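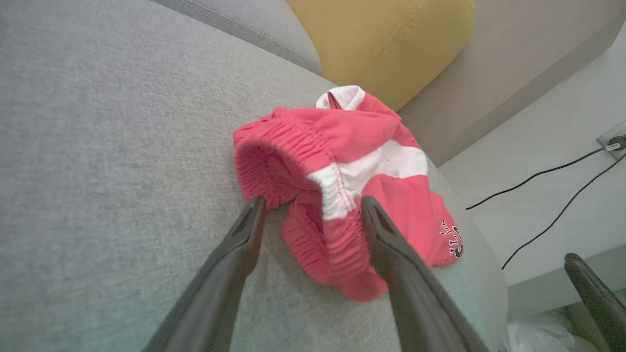

2018-06-20

Fell asleep at nine last night and woke up at four with my shoes still on, so that's the kind of week it is. But I wrote 932 words before breakfast! Good ones, too, I think (ask me again tomorrow). The Ditholm chapter is finally moving. I'd been stuck on the ferry scene since the spring and all it needed was for the aunt to miss the boat.

Marichka called around lunch and we talked for way too long about the reading in September. She wants me to do the funny chapter, I want to do the sad one, and we left it there. She also says the Cirkthorpe library will put out 36 chairs, which made my stomach drop a little. I was picturing six people and a plate of cookies.

Walked down to Prokopenko for bread afterward and they were out of the dark rye again, so I got the seeded one and ate the heel on the way home. It's fine. It's not the rye.

Spent the afternoon on the couch with the printout and a red pen and cut 200 words from the opening, mostly weather. Then I put two of the weather sentences back, because I like them and it's my book.

Solomiia still has my copy of the Skurkura stories. I need to ask for it back without sounding like I'm asking for it back. Maybe I'll offer to trade her the mystery I just finished.

Soup for dinner. Bed early, shoes off this time.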